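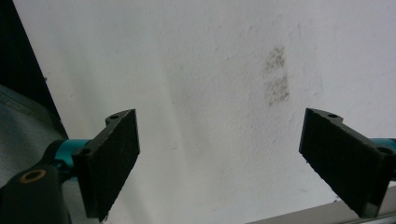

White plaster wall with a grayish-brown smudge.

Personal Blogging for Beginners
Session 4 notes: posting regularly, and what to do about comments
Timothée Gilbert, Hivville Evening Classes

Hi again everybody! I promised I'd type these up because I talk too fast, so these are my notes from the session with some extra bits that came up in the break.

First, the drafts. Last time I asked how many unfinished posts you each had sitting in your drafts folder, and the winner had 39. I love this. I had more than that on my first blog (it was called Kirnell, after a cartoon fox I drew in the margins of my school books, please don't go looking for it). Most of my drafts were really two posts stuck together, and I couldn't finish them for that exact reason. So pick one draft this week, find the spot where it changes the subject, and cut it there. Publish the first half.

How often should you post?

I get asked this every single term. Pick a pace you could keep up during a bad month. When I was 16 I announced to my readers, all four of them, that I'd post every day through April, and I made it to the sixth. Then I felt so guilty that I didn't post again until summer! Every other week is plenty. And skip the "sorry I haven't posted in ages" opening when you come back. Just start with the thing you wanted to say.

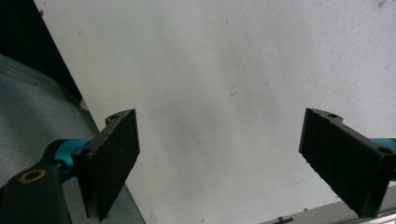

If you like having a safety net, keep two short posts finished and unpublished. They should be the kind that don't go stale, like a recipe, or a walk you take a lot, or why you still play the same game you played in fourth grade. Then when a week gets away from you, there's something ready to go.

Comments

Okay, the scary part. Your first comments will come from people you know, and your second batch will be spam. Turn on approval before you publish anything, so nothing shows up until you've read it. It's under Settings on pretty much every blog service, though the name of the menu changes (Discussion, Comments, Community, take your pick).

When a real person writes, answer them, even if it's one line. Use their name and mention something they said. I wrote a post about the bus to Omham years ago and a retired driver left me a comment longer than the post. We went back and forth for weeks, and I got three more posts out of it.

For rude comments, my rule is to close the laptop and look again after dinner. If it's a correction and it's right, fix the post and say thanks. If it's just nasty, delete it. It's your blog, you don't owe anyone a debate.

Somebody asked about replying to replies to replies. I stop after my second answer unless I'm having fun.

For next time

Write one post of 100 words or more about something you do on an ordinary evening. End it with a question you'd really like answered. Swap addresses with the person sitting next to you and leave each other a comment, a proper one, "nice post" doesn't count.

We're in the Halvorsen room again, and please bring your chargers. There are only two outlets that work and I'm using one of them.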